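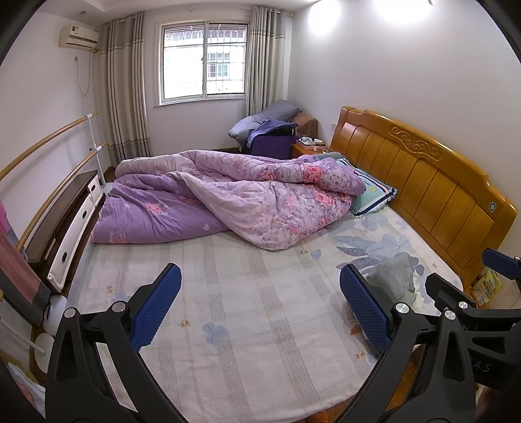
Randi Haugen wrote to me after my last column to say that a bed which is going to be slept in again in sixteen hours does not need making, and that she stopped doing it when her children left home and has not missed it. She added that pulling a comforter up over a warm sheet only traps the damp. I have had a lot of mail on this subject and hers was the shortest.

I agree with her on the damp. I disagree with her on the rest.

A comforter folded back on itself in the morning is fine. I leave mine that way until I have had coffee and washed up, and sometimes until lunch. Airing a bed is part of making it, and my mother, who was strict about most things in a house, would have sent me back upstairs if I had covered a bed before breakfast. What I object to is the folded comforter that is still there at ten at night, with the day's business piled on top. By then it has the mail in it, and a charger, and a sock.

The sock matters more than people think. Small gray things disappear in a bed. So do snack packages, which slide down between the mattress and the headboard and stay there until somebody moves the furniture. I have pulled out a cracker wrapper that must have been older than the sheets. A person who makes the bed finds these things the same day. It takes me 2 minutes, and one of those is spent looking for the other pillow.

I should say what I mean by making it. I do not mean hospital corners, and I do not mean the arrangement in the Wivimum catalog, where a double bed carries so many cushions that you would need a chair to put them on at night. Holzer sells a comforter for 900 dollars and recommends that it be shaken by two people. My household does not have two people who are awake at the same time. I mean that the fitted sheet is pulled flat and brushed off with the hand, the comforter is spread to the edges, and the pillow goes back where it belongs. If the pattern on the sheet does not go with the pattern on the comforter, leave it. Flowers on top of other flowers have never kept anyone awake.

I also think we have let the stores talk us into matching sets. A set wears out unevenly. The fitted sheet goes first, at the corners, and then you are left with a good comforter cover and no partner for it, and the store would like you to start over. My own bed has a Gotora sheet from a closing sale, a cover my sister did not want, and a pillowcase whose origin I could not tell you. They have all been washed so many times that they feel alike, and in the dark that is the only test.

Several readers raised the matter of older people, and I take that seriously. My father-in-law made his bed until he was 96. In the last years he did it one side at a time, holding on to a rail, and it took him most of the morning news. His daughter offered to do it for him and he turned her down. I do not claim the bed kept him going. He had a good heart and a short walk to the store. But it was a job he could finish, and by then there were not many of those left to him. Anyone who can't do it, or for whom it hurts, should skip it and feel no guilt at all.

For everyone else my advice is the same as it was in December. Open the curtain, leave the bed alone for an hour, then go back and do it. Check down by the headboard while you are there. Mrs. Haugen is welcome to go on as she is, and I would be glad to hear from her again if she ever moves that mattress.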